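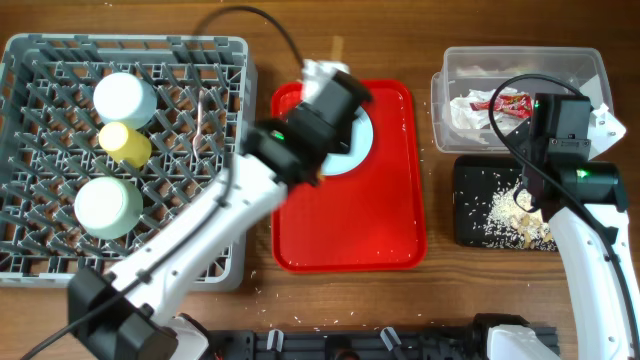 Weekly check, two-arm table cell, Louro
Checked by: Piret Strazds, 9/28/21

1. Mounting rail, screws and clips – OK.
2. Left arm, cable – OK. The loop must stay free over the dish rack in all positions.
3. Right arm, cable – small wear near the gripper. Change within 10 days.
4. Green lights on grippers – OK.
5. Gripper fingers – clean with dry cloth. Rice can enter the joint.
6. Table and rail – brush away all grains before homing.
7. Emergency stop – tested two times, OK.

Open: item 3, Fouad Haddadin.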